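Esteck's November open day was pitched as a first hands-on with Flatar, the mobile co-op game it has been teasing since spring. I got there on Wednesday at 9 and spent most of the morning in line.

The demo ran on two phones. Two, for a room full of people holding pre-registration codes. My turn lasted 6 minutes, and a good part of that went on a tutorial I couldn't skip. The controls feel fine. The matchmaking was against bots, whatever the sign over the table said.

Henrik Steinbach, who runs the mobile side, told us the game has nearly 855 unlockable items. I asked how many you can get without paying. He said the economy is "still being tuned," and I've heard that before. Lukeo said the same about Kikuchi, and we all remember the gem prices in that one.

Upstairs there was a talk on physics and animation. It was the best part of the day.

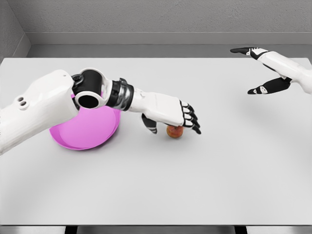

A render with robot hands, a bowl and an apple.

No launch date, no price list, and the iOS build wasn't on show. Pre-registration is open on Android. I haven't signed up.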